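Teaching by hand: your questions answered

Do I need to know any programming?
Not a bit! At Tesbridge you either take hold of the arm and guide it through the job yourself, or sit at the remote controls and steer it from there. Most people start with something from the kitchen, a teaspoon and a mug of something dark, say, and are happily absorbed before they know it.

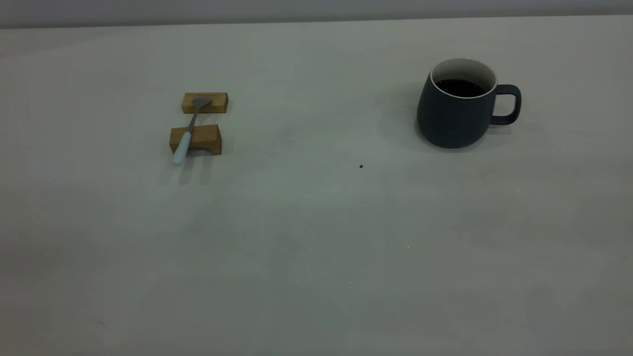
How many times do I have to show it?
For a simple pick-up we ask for 17 good runs, though a fussier job can want 400 -- and yes, we do bring biscuits. Please don't worry if you fumble one. Just mark it and carry on.

By hand or by remote, which is better?
It's a matter of taste, really. Guiding by hand feels natural straight away, while the remote takes two or three sessions to settle into, and after that you'll have your favourite. 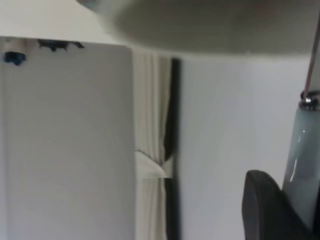 Vasylyna Kuzmenko writes that she found the remote maddening until she slowed right down, and now she wouldn't go back.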